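4. Oiling and first use of the Castard worktop

Read this section to the end before you open the oil. The worktop comes from the factory sanded but not oiled, and it must get its first oil before you put anything wet on it.

4.1 What you need

Castard worktop oil, one tin (in the carton, part 137)
Two cotton cloths without fluff
Sanding paper, the fine sheet from the carton
Gloves
A metal bucket with water and a lid

4.2 Preparing the surface

1. Let the worktop lie flat in the room where it will be used, for two days. The heating should be on as normal.
2. Open the windows. Keep children and pets out of the room until the oil is dry.
3. Sand lightly with the fine sheet, always in the direction of the grain. Do not press. Do not use a sanding machine with round discs, it leaves rings which you will see only after oiling.
4. Remove the dust with a vacuum cleaner with a soft brush, then with a dry cloth.

Note: The model 2070 has a cut-out for the sink. Sand the inside of the cut-out also. Water goes in at this place first.

4.3 Oiling

1. Stir the oil slowly with a flat stick. Do not shake the tin.
2. Pour a small quantity on the cloth and spread it along the grain. Begin at the wall side and come towards you.
3. Wait 13 minutes. If there are dry spots, put a little more oil on them.
4. Wipe away all the oil which stays on top. The surface must feel nearly dry to the hand.
5. Leave it overnight and repeat steps 2 to 4. The front edge and the ends need a third time.

CAUTION: Cloths with oil can start to burn by themselves. Put them in the bucket with water immediately after use and close the lid. Never throw them dry into the bin.

Note: Oil makes the wood darker and more yellow. Small differences from one board to the next are normal and are not a reason for a claim.

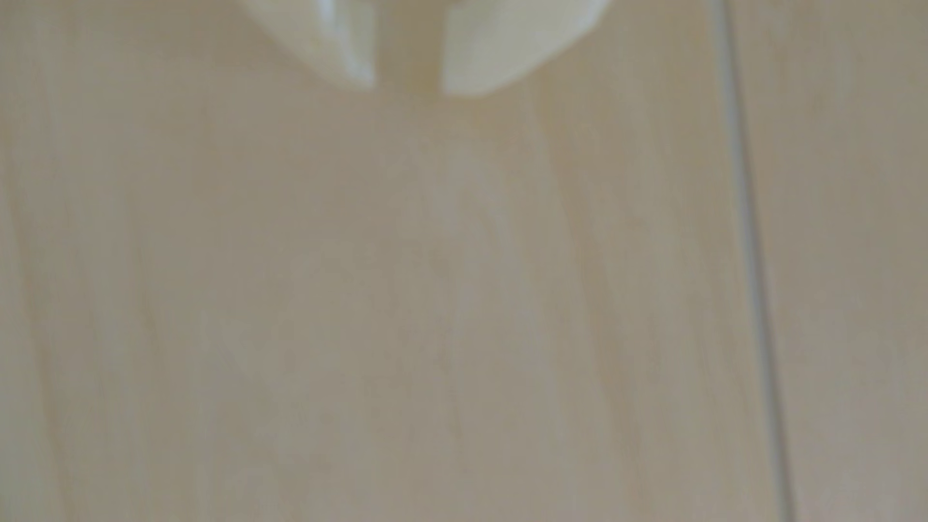

Fig. 6. Light wood-grain surface.

4.4 The first two weeks

1. Do not put a cloth, carpet or rubber mat on the worktop.
2. Wipe spilled water at once. Coffee, red wine and beetroot leave marks already after some minutes.
3. Put hot pans on a stand only.
4. Clean with a damp cloth and then a dry one. Do not use washing powder, vinegar or steel wool.

If a white ring appears, let the place dry for one day, sand it by hand and oil it again as in 4.3. For deep scratches ask for repair set 233 from your dealer.

Text of this section: Somkiat Chareonsuk. Checked by Pongsak Siriwan, 08/02/2019.

Continue with section 5, Fitting the sink.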